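# 小型输送机长时间不用,皮带怎么保养比较好?

**Higinio Escobedo** 发表于“小作坊设备”版

各位好,中文不是我的母语,如果有的词用得不准确,请大家原谅并且指出来。我们做手工香皂的包装,有一台不大的平皮带输送机,从二手市场买来,没有说明书。冬天订单少,从现在到二月它都不会开动。

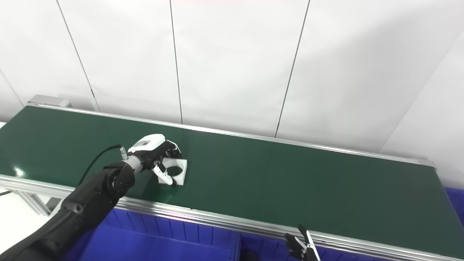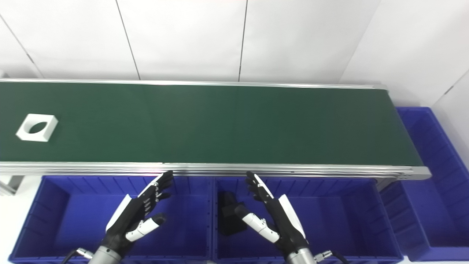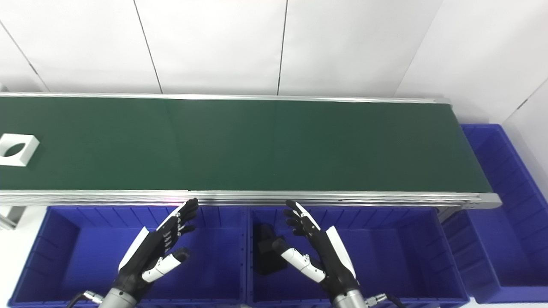

皮带是深绿色的,两侧是银色铝材。

输送机停两个月,皮带的张力应该放松,还是保持原来的样子?

**Crescencio Valdovinos**

应该放松一点,但是不要完全放松。具体的做法是:先切断电源,在张紧螺杆上用记号笔画一条线,左边和右边都画,然后把两边的螺母退同样的圈数,到皮带用手可以轻轻提起来为止。两个月以后再按照记号拧回去。

原因是这样的。皮带如果一直绷紧,又一直停在同一个位置,绕在滚筒上的那一段会慢慢记住弯曲的形状。重新开机的时候,这一段每次经过滚筒都会有一下轻微的跳动,你会听到“嗒、嗒”的声音。多数情况下运转半天就消失,但是薄的皮带比较麻烦,有时候要很久。我以前在一家做果酱的小厂工作,那里的皮带过了一个冬天,春天跳了差不多一个星期。

为什么不要完全放松呢?完全放松以后,皮带会自己往一边滑,边缘压在铝边上,时间长了边缘会起毛。边缘起毛比记住形状更难处理,因为毛边会越拉越长,最后只能剪掉,剪得不好又会跑偏。

另外有几件事情,我按照做的顺序写:

1. 先清洁,后放松。皮带紧的时候比较好擦。
2. 擦完以后让皮带空转一会儿,让水分散掉,再关机。
3. 断电,把插头拔下来,不要只按开关。
4. 画记号,退螺母。
5. 用一块干净的棉布盖上。塑料布也可以,可是下面要留缝,不然里面会有潮气。

如果你方便,每两个星期用手把皮带拉动一小段,让压在滚筒上的位置换一下。不方便也没有关系,放松以后影响已经很小。

---

**Higinio Escobedo** 回复 Crescencio Valdovinos

非常感谢,写得很清楚。我还有两个不明白的地方。

一个是清洁。香皂会留下一层很薄的油,也有一些白色的粉末,平时我们用湿布擦,看上去干净,用手摸还是滑的。有同事建议用酒精,也有同事建议用洗碗的东西。哪一种对皮带更安全?

另一个是跑偏。机器在停用以前已经有一点往右边走,不严重,大概走一个上午可以看出来。我应该在放松以前调好,还是等重新开机的时候再调?

---

**Crescencio Valdovinos** 回复 Higinio Escobedo

清洁:用温水加很少的中性洗涤剂,拧干的布,擦完再用清水擦一次。第二次清水不能省,洗涤剂留在上面,干了以后还是滑的,而且会粘灰。酒精偶尔用一次没有大问题,经常用的话,有的皮带表面会变硬,几个月以后弯曲的地方会出现很细的裂纹。你不知道皮带是什么材料,所以我建议不要用酒精。香蕉水、汽油这一类绝对不要用。

有一个位置大家很容易忘记,就是皮带的背面和滚筒的表面。香皂粉会从边缘进去,在滚筒上压成硬的一圈一圈的壳。这个壳会让滚筒变得一边粗一边细,结果就是跑偏。所以你的第二个问题,我想先请你看一下滚筒。如果有壳,用塑料刮板刮掉,不要用金属的刀。刮干净以后开机看一看,很可能它自己就回到中间了。

如果没有壳,还是往右边走,那么先量一量。从机头滚筒的轴心量到机尾滚筒的轴心,左边量一次,右边量一次,两个数字应该一样。我自己那台,左边是138厘米,右边短了几毫米,就是这几毫米让皮带走了半年的歪路。

调的时候记住:皮带向松的一边走。它往右边走,就把右边拧紧一点点,每次四分之一圈,然后让它空转几分钟,看结果,再决定要不要继续。很多人拧完马上看,觉得没有变化,又拧,最后过了头,又往另一边拧,这样来来回回,两边都越来越紧,轴承很快就坏了。

停用以前调好比较好。记号要画在已经调好的位置上,春天拧回来的时候才有意义。

---

**Bañuelos五金**

我卖零件的,简单说几句。二手的机器最好先换轴承,皮带是小事。轴承坏了皮带怎么调都没用。

放不放松我觉得无所谓,我店里仓库的那台一年用两次,从来没有放松过,用到现在。

---

**Crescencio Valdovinos** 回复 Bañuelos五金

轴承确实应该检查,这一点我同意。但是没有必要一开始就换。把皮带放松以后,用手转滚筒,如果转得顺,没有沙沙的声音,左右摇也没有间隙,就可以继续用。正好他要放松皮带,可以顺便做这个检查,皮带紧的时候是感觉不到的。

您仓库那台的皮带,可能比较厚,滚筒也比较粗。滚筒越细,皮带弯得越厉害,停放的影响就越大。食品和日用品包装用的小机器,很多都是细滚筒。

---

**山脚下的工具房**

补充一下存放的环境,前面没有人写。

我的工作间冬天没有暖气,有一年早上进去的时候温度很低,我直接开了机,皮带的接头就在那一天裂开了一个小口。后来我问了卖皮带的Fleneck门市,他们的师傅告诉我,冷的时候皮带会变硬,应该先让房间暖起来,再用最低的速度空转。现在我的习惯是等温度计到17度才开机,这个数字是我自己定的,没有什么科学的根据,不过接头没有再裂过。

还有太阳。如果机器靠近窗户,晒到的那一段颜色会变浅,也会比别的地方脆。盖布的作用有一半是挡太阳。

老鼠也要注意。你们是做香皂的,有的香皂里有椰子油,老鼠很喜欢这个味道。皮带上面如果有油,它们会连皮带一起咬。我不是开玩笑,我换下来的第一条皮带就是这样坏的,边上咬了一排半圆形的小口子。所以清洁一定要彻底,包括机器下面的地面,还有机器脚旁边的角落。

接头的检查也说一下:用手把皮带慢慢拉一圈,找到接头的位置,看两边的边缘有没有翘起来。手指甲能够伸进去,就说明已经开始分开了。这个时候修还来得及,热压一次,价钱不高。我付了127块,包括路费。等到完全裂开再修,要截掉一段,皮带变短,张紧螺杆可能不够用。

---

**Higinio Escobedo** 回复 山脚下的工具房

谢谢您。老鼠的事情我完全没有想到,我们的仓库在旁边,里面有很多椰子油的皂基。

我昨天晚上按照大家的意见做了一部分,写在这里,也许以后有人需要。

滚筒上真的有壳,机尾那一个最多,靠右边比较厚,像干了的胶水。我用旧的塑料卡片刮,刮了很久,有的地方先用温的湿布敷一会儿,才能够下来。刮完以后开机空转,皮带往右边走得少了很多,但是没有完全停止。我又把右边拧紧了四分之一圈,等了几分钟,现在它在中间,我在旁边看了半个小时,没有再移动。

皮带用中性洗涤剂擦了一遍,清水擦了两遍,摸起来不滑了。以前我们没有用清水擦第二次,我想问题就在这里。

放松还没有做,因为这个星期还有一点货要包。做的时候我会顺便转一转滚筒,听轴承的声音。机头那一边我现在就觉得有一点响,可是我分不清楚是轴承还是电机。

---

**Crescencio Valdovinos** 回复 Higinio Escobedo

分清楚的办法:放松皮带以后,单独用手转滚筒,有响声就是轴承。如果手转没有声音,把皮带装好开机又有,那就多半在电机或者减速箱那一边。可以拿一把长的螺丝刀,刀尖顶在固定的外壳上(千万不要碰转动的地方),把手柄靠在耳朵旁边听,哪里最响,问题就离哪里近。头发长的人先扎起来,袖子也要扣好。

减速箱如果有油窗,看一下油面。没有油窗的小减速箱一般是不用加油的,不要打开。

轴承要是需要换,先把旧的拆下来,侧面刻着型号,按照型号买就可以。一次换同一根滚筒的两边,不要只换响的那一边。

---

**Bañuelos五金**

型号看不清楚的话就用卡尺量内径、外径、厚度,三个数报给店里,哪家店都能配。

---

**Higinio Escobedo**

好的,谢谢大家。等放松皮带的那天我再检查轴承,有结果我回来写。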